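The day the left finger stopped closing
11/8/21
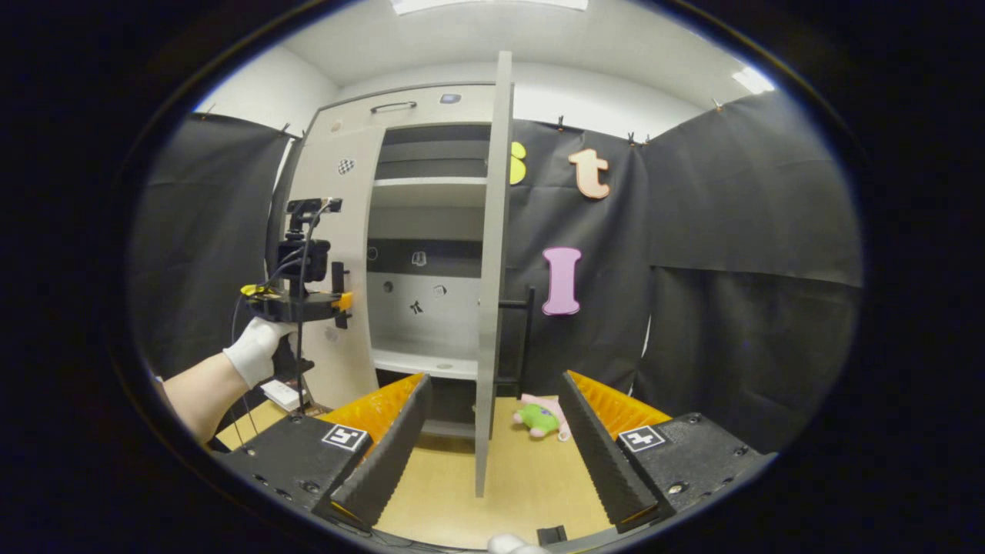
Velov Handheld Group, Manipulation Team

I promised to write down what happened with our grippers in November, so that I do not forget it and maybe somebody with the same trouble can find it.

We record with two hand-held grippers, one in each hand. The task was simple: open the gray door of the cabinet, take the plush toy from the floor, put it inside, close the door. We had planned 286 recordings for this task and everything looked good until number 127. After this one the opening width in the log was wrong. The fingers were closed on the toy, but the log was saying they were open by several millimeters.

My first idea was the markers. The width is calculated from the two square markers, one on each side, and when one of them gets a scratch or a reflection the number jumps. I cleaned both, I printed new ones, I changed the exposure. Nothing. I lost the whole afternoon with this and I was quite angry at myself later.

It was Till Weidemann who took the gripper from my hand and moved the left finger with his thumb. It had play. One screw under the housing had turned itself out, and the finger was tilting when it pressed on something. On a hard object you almost do not see it. On a soft toy the finger leans, the marker leans with it, and the calculation believes the hand is open.

Then came the unpleasant part. We had 270 recordings by this time, and everything after 127 had to be checked again. Most of them we threw away.

Now we put thread lock on all the screws, the medium one and not the strong one (with the strong one I already destroyed a housing in the Asine project). Before each session we close the fingers on a small foam block and compare the number with a caliper. It takes one minute.

The second gripper had no play at all, by the way. I still do not know why only the one.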